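Installing the Greltex Display Font (Desktop)

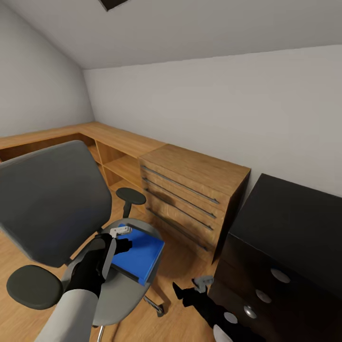

Blue book on a gray office chair, attic room.

1. Close all open programs and unzip the Greltex package.
2. Open the OTF folder. It holds 9 style files.
3. Select all files, right-click, and choose Install.
4. Restart your layout program and pick Greltex from the font menu.
5. Turn on Contextual Alternates in the OpenType panel.

Note: The full set has 1276 glyphs. Swashes are reached through Stylistic Sets 1 to 12.

Caution: Remove any earlier Skustico trial version before step 3. Duplicate family names can cause missing characters on export.

Do not set swash capitals below 70 pt in Kitbridge; hairlines may drop out in print.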